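Willwood Women's Hockey – Billet Family FAQ

Answers for households thinking about hosting a player this season.
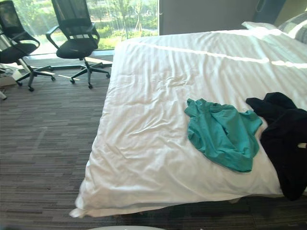 A billet family gives a player a place to live while she is away from home for the season. Willwood has players from out of state and overseas, and most of them are between 17 and 20. Each one needs her own bedroom with a door that closes, a place for her clothes and somewhere to do schoolwork. The room does not have to be fancy. A bed with a plain white duvet, carpet on the floor and a chair by the window is plenty. Hockey bags do not go in the bedroom. Please find a spot for them in a garage or basement.

How long does a player stay?
Most players move in just before training camp and leave when the season ends. If the team makes the playoffs, that can run a few weeks longer. Players go home for the holiday break unless you and the family agree on something else.

Do we get paid?
Host families get a monthly grocery stipend and 2 season passes. The stipend is mailed at the start of each month. It will not cover everything a hockey player eats.

How far can we live from the rink?
There is no fixed limit, but early practice starts at 6 a.m. on school days, and players who don't drive need a ride. We try to pair those players with families on the Pretwood side of town or near a teammate who has a car.

What meals do we provide?
Breakfast and dinner at home, plus food in the house for a packed lunch. On game days players eat about four hours before the puck drops, usually pasta or rice with chicken. The team feeds them on road trips. Allergies are listed on the player's form.

Who sets the house rules?
You do, on top of the team rules. Curfew is 10:30 the night before a game and 11 on other nights. No overnight guests. If you want phones off the table at dinner or the dishwasher emptied, say so in the first week.

Do adults in the house need a background check?
Yes, everyone 18 and over. The team pays for it. Llinos Gittins sends out the link after your first phone call. Results usually come back inside of 48 hours. A home visit follows and takes under an hour.

We have small children. Is that a problem?
No. Many of our host homes have kids, and players often help with driveway practice. They are not babysitters, though, and should not be asked to watch children on a regular basis.

What if it isn't working out?
Call Wanda Ostrowski, our billet coordinator, before it becomes a big problem. She will talk with both sides. Sometimes a short conversation fixes it – laundry and car use are the usual subjects. If a move is needed, either side can ask for one.

What if a player is hurt or sick?
For colds and the like, treat her as you would your own kid and let the team know she will miss practice. For anything more serious, call the athletic trainer, Nives Pagano, at any hour. Players carry their own health insurance and you will have a copy of the card and a signed medical form. With a suspected concussion, follow the sheet the trainer sends home.

Can we ask for a certain player?
You can ask. Returning families get first choice if they want the same player back.

When do we apply?
Applications open in June. We also keep a waiting list during the season for trades and late signings. Forms are at the front desk of the rink.

Last updated 3 Oct 2022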